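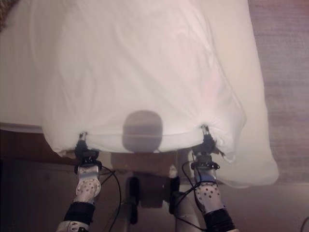 Bed linen, and where the chore machines are in 2024

September 29, 2024

I change two beds a week and have done for most of my adult life. The job takes me under ten minutes per bed and I could not write down how I do it. That second fact is the subject of this post, which follows on from the one in July about loading dishwashers.

The question I keep being asked, mostly by relatives, is whether a machine can do the housework yet. My answer has been "some of it, slowly, if you tidy up first", and I have had no cause to alter it. But the reasons differ from chore to chore, and linen is the one I find most instructive.

Why cloth is awkward

A mug has a position and an orientation. Six numbers describe where it is, and if you know the shape of the mug you know where every part of it is. A pillowcase has no such description. Pick it up by one corner and the rest hangs in a form that depends on the weave, the hem, how it was dried and what it was resting on. Pick it up by the same corner again and it hangs differently.

Then there is the matter of seeing it. Most of a crumpled sheet is hidden by the rest of the sheet. White cotton on white cotton gives a camera very little to work with: the edge of the thing you are holding and the surface behind it differ by a slight change in shading, and the shading changes when the cloth moves. Anyone who has hunted for the opening of a duvet cover by lamplight has met the same problem, and solved it by feel.

A two-armed machine with a camera at head height meets a further difficulty once it lifts the cloth. Held up between two grippers, a sheet hides the bed it is meant to go on. The light in an ordinary bedroom comes from wherever the lamp happens to be, so the machine may also throw its own shadow on the very surface it is trying to read. A person in the same position simply carries on, having remembered where the bed was.

Breaking down the task

Yuzhen Zeng, with whom I shared an office for several years and who now works on gripping mechanisms, suggested I split bed changing into stages and mark each one as solved, partly solved or open. Her marks and mine agreed on all but one.

Stripping the bed. Partly solved. Pulling fabric off a mattress is tolerant of error, and there is no wrong place to grab a sheet you are about to wash. Fitted sheets resist at the corners, and an arm that pulls harder when it meets resistance will shift the mattress. Extracting a duvet from its cover I would call open.

Finding corners. Partly solved in good light with patterned fabric. Poor in bad light with plain fabric. A hem is easier to detect by touch than by sight, and most two-finger grippers have little or nothing in the way of touch.

Spreading flat. Partly solved. Two arms can hold an edge taut and lay it down. They can also fling it, in the way hotel staff do, so that air does the work of opening the cloth. The fling looks impressive and works well on small pieces. On a double sheet the arms are too short, and the machine needs to walk or roll to the other side of the bed and tidy what it left.

Tucking in. Open. You are pushing a flat hand between a heavy mattress and a base while keeping tension on the cloth. A gripper is the wrong shape for this and a flat paddle is the wrong shape for everything else.

Pillow into pillowcase. This was where we disagreed. Yuzhen had it as partly solved. I had it as open. Opening the mouth of the case and holding it open occupies two hands, and the pillow wants a third. People manage with a chin, a knee, or by turning the case inside out over the forearms, gripping the pillow through it and shaking. The last method suits two arms very well in principle, and in practice it depends on the inside-out case staying bunched on the forearm. It snags on anything that protrudes. Cables running along the outside of an arm are a poor idea here, and I have seen very few arms without them.

The grip itself

Two fingers closing on cotton will bunch it. This is good for holding on, and bad for knowing what you hold. Once the cloth is gathered into a knot between the fingers, the length of edge remaining between the left gripper and the right gripper is shorter than the controller supposes, and it cannot be lengthened without letting go. People avoid this by letting the hem run between finger and thumb, loosely, until the corner arrives. It is a sliding grip, controlled by friction, and we adjust it continuously without thinking about it.

I tried an experiment at home, of the sort that requires no equipment except oven gloves. Wearing a pair, and using only a pinch between thumb and mitten, I changed the single bed in the back room. It took me 589 seconds. Bare-handed, with the same linen, it took 378. I then tried again with the gloves and with the curtains drawn, and gave up at the second corner of the fitted sheet with my temper much reduced.

One subject, one bed, no repeats worth the name. I would not defend those numbers to anyone. What struck me was where the extra time went. Very little of it was spent moving cloth. Nearly all of it was spent checking: letting go, stepping back to look, and taking hold again a little further along. Deprived of feeling in the fingers I had become a camera-based system, and a slow one.

Laundries

Adi Pangaribuan wrote to me after the dishwasher post to point out that industrial laundries have had machines for sheets for decades. He is right, and the comparison is useful. He spent some years looking after the finishing line at a linen firm called Halliday, where flat sheets went through a feeder, an ironer and a folder in one pass, at a rate he gave as 600 an hour on a good shift. The folding was fully automatic. The ironing was fully automatic. At the head of the line stood people, taking sheets out of a tangled heap and clipping two corners into the feeder.

Everything downstream of those clips is easy because the clips have removed the uncertainty. The cloth has two known corners, a known size and a known tension. The heap has none of these. Adi tells me automatic corner-finders do exist and that Halliday tried one, which coped with the sheets and did badly with anything that had got mixed in with them. They kept it running alongside two people.

The shop floor has a remedy the home lacks, namely that you can alter the work to suit the machine. Buy one size of sheet. Sew a coloured thread into the hem. Put the lamps where the camera wants them. I could do all of that in my own bedroom, and I suppose I might if the machine were cheap, but by then I would have spent more effort than the linen takes.

What people claim

Tapio Jääskeläinen sent me a trade article on Duten, a start-up working on a mobile two-armed machine for care homes. The figure quoted was 87 per cent success at making a bed. I read as far as the definition of success, which was that the top cover reached all four edges of the mattress, starting from a cover already placed folded at the foot. As a stage of the job this is fair work and I would be pleased to have done it. It is the spreading stage from my list above, with the corners given.

I have no complaint about the engineers. The definition was there in the third column for anyone to read. My complaint is with the headline, and the habit of quoting a rate without saying what a failure costs. If the machine fails on one bed in eight, somebody has to look at all eight. In a care home the person who looks will probably straighten the cover while they are there, and the time saved shrinks accordingly.

A more useful figure would be minutes of human attention per bed, counting the setting out, the checking and the putting right. For a person working alone it equals the time taken. For the machine it may be less even when the machine is very slow, and slowness matters little if I am out of the house. I would happily let something take two hours over the beds provided I never had to think about it.

Where this leaves the list

My running table of chores now reads as follows. Vacuuming open floor: yes, for years. Mopping the same floor: yes, with grumbling. Clearing a table of rigid things: nearly, if nothing is precious. Loading a dishwasher: partly, see July. Folding towels from a basket: partly, slow, pleasant to watch. Making a bed from folded linen: parts of it. Changing a bed from start to finish in a room that has not been prepared: no.

I would expect touch to change the last entry before better cameras do. A fingertip that can tell one layer of cotton from two, and can feel a hem pass through it, would deal with half the stages at once. Such fingertips exist on benches. They wear out quickly, I am told, and cotton is more abrasive than it looks.

Xiaoyan Peng has asked for a post on hanging out washing, which adds pegs and wind. I have started some notes. If anyone has worked on peg handling, in a laboratory or otherwise, I would like to hear which end of the peg you gripped and what became of the spring.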